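Por Raghda Sayegh
Septiembre

Cómo limpio una escalera curva de madera (también por debajo)

Los peldaños los barre todo el mundo, pero ¿y la parte de abajo? Yo tardé un año entero en mirarla – 365 días pasando por delante, que se dice pronto – y cuando por fin levanté la cabeza había telarañas en cada junta. Así que ahora la hago cada jueves a las 8 de la mañana, antes de que empiece a subir y bajar gente.

Necesitas un plumero de mango largo, dos paños de algodón, un cubo y jabón neutro. Yo uso el de Nenorar, un tapón en 10 litros de agua, y me sobra.

Empieza siempre por abajo, o sea, por la cara inferior. Pasa el plumero en seco siguiendo las tablas a lo largo, nunca cruzadas, y ve girando con la curva. Después el paño, muy escurrido (¡que no gotee!), y enseguida el otro, seco. Si tu madera lleva cera, sáltate el jabón y pasa solo el paño seco.

Luego sube y haz los peldaños de arriba abajo, con los rincones a cepillo. El pasamanos lo dejo para el final, de una sola pasada y sin soltar el paño. 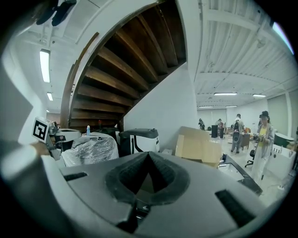

La escalera desde abajo, con las tablas de los peldaños abriéndose en la curva.

Para la cera, yo le doy la de Breseo dos veces al año, en capa finísima, y la dejo secar toda la noche. Probé también la de Edholm y me quedó pegajosa, igual me pasé con la cantidad. En los peldaños no pongo nada, que resbalan.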